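The Skulley shop in Rosstead closed in February, and the toys that were left went to the warehouse at Skirnbridge. Hrefna Baldursdóttir drove over to get one of them back.

It had been in her mother's window for years. Her mother had never put a price on it. Children asked, and she said it was only there to look after the others.

"What was it, exactly?" said the man at the counter. His badge said Tse.

"Yellow. Yellow and white, with a big belly. It had a striped shirt."

"A bear?"

Hrefna thought about it. Her mother had called it a bear in the winter and a duck whenever somebody told her it couldn't be a bear.

"I wouldn't swear to it," she said.

Tse typed with two fingers. The Skulley stock had come in as one lot, he told her, roughly 1,000 pieces, and it had been shelved wherever there was space. There was a list, but the list said "plush, mixed" for 70 lines in a row.

"I can wait," she said.

"It could be a while."

She sat on the chair by the door. The heater worked on one side only, so after some time she turned the chair. She had brought her mother's keys with her, which made no sense, as the shop had a new lock and a sign up for a phone repair place. She held them anyway.

A woman came in for a parcel, signed and left. Tse ate half a sandwich and wrapped up the other half.

Hrefna tried to remember the color of the stripes. Blue, she was nearly sure. Her mother had sewn up one of the seams at the kitchen table, with the radio on, and had pricked her thumb and sworn at the toy as if it had moved.

"What would you do with it?" Tse asked.

"Put it in a window."

"You have a shop?"

"No – just a window."

He nodded and went back to the screen. Then he stopped typing, leaned in, and turned the monitor around on the counter so that she could see it.

"Blue and white stripes," he said. "Is that the one?"

She put on her glasses. She looked at the belly first and then at the paws.

"Yes," she said. "That's him."
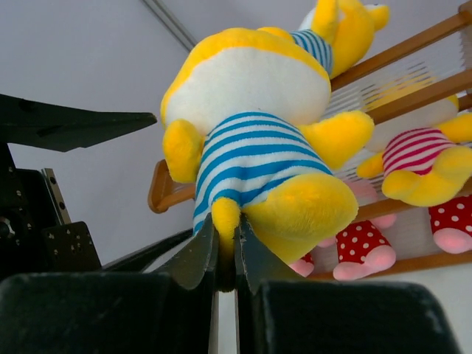

The bear, or the duck, at Skirnbridge.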